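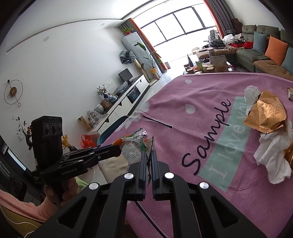

## Wrapper pickup with handheld grippers: wrist view only vs. wrist plus second gripper

**stovgate_lab** wrote:

Posting our result from the tidy-up task, since a few people in the Nelero thread asked for it. Setup is two handheld grippers, one per hand, in a furnished living room. The operator clears trash off soft surfaces (foil wrappers, tissues, snack bags) and puts it in a bin.

We recorded 656 episodes and kept 500 after filtering. Of those, 310 include at least one clear or shiny wrapper. We trained two policies on the same episodes. One sees only the camera of the arm that's moving. The other sees both cameras.

With 30 trials each, the two-camera policy did better on clear wrappers. On tissues there was no difference worth reporting. The usual failure with one camera is that the fingers close on the cloth under the wrapper and lift both.

**grumbleweed** wrote:

30 trials per policy is thin. If you split that by object type you don't have much left. I'd hold off on calling it a result.

**stovgate_lab** wrote:

It was 30 per object type per policy. I should have written that. Still small, agreed.

**tendon_driven** wrote:

How did you pick which episodes to drop? If the filter threw out the ones where the gripper grabbed the cloth, the policy never saw a recovery, and that would hurt the one-camera version more.

**stovgate_lab** wrote:

Most were dropped for tracking loss, mainly when a hand turned toward the big window. Some were dropped for cloth grabs. I don't have the split in front of me.

**tendon_driven** wrote:

Then I'd want the split before I believe the camera explanation. We ran the Michalski filter on our own kitchen set and it removed nearly every bad grasp. The policy looked great in training and then pulled a dish towel off the counter with the sponge and just kept going.

**stovgate_lab** wrote:

Fair. We also have cloth episodes, where the fabric is the thing being picked up. Those went into the same training set with no separate label. Views from those look like this:
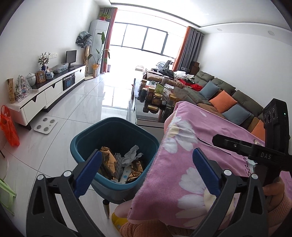 *Cloth episode: flowered pink towel between the fingers, bin behind the left finger.*

**pallet_jack_9** wrote:

Well, that could be your problem right there. In the wrapper episodes pink fabric is background and in these it's the target. With no task label, how is the policy supposed to know which one you want? I'd expect it to grab cloth sometimes whichever cameras you give it.

**grumbleweed** wrote:

Agree with pallet_jack. Label the tasks, retrain both, then compare.

**hamcombe_robotics** wrote:

I'll disagree a little. At Hamcombe we trained with mixed cloth and trash episodes, no labels, and cloth grabs were rare as long as a wrapper was in view at the start. The trouble came near the end of an episode, when the surface was almost clear. Check when in the trial your cloth grabs happen. If they're early, I'd look at the camera. If they're late, I'd look at the labels.

Also, is the bin in the same spot every time?

**stovgate_lab** wrote:

No, we moved it between sessions, but it was always near the operator.

I went through some of the failed trials this afternoon. The cloth grabs on clear wrappers are mostly early. On foil they're late, so it may be both. I'm adding a task label and retraining the two policies on the same 500. I'll also pull the drop reasons for the rest and post them in this thread.

**tendon_driven** wrote:

Good. Please post the drop reasons even if the retrain isn't done.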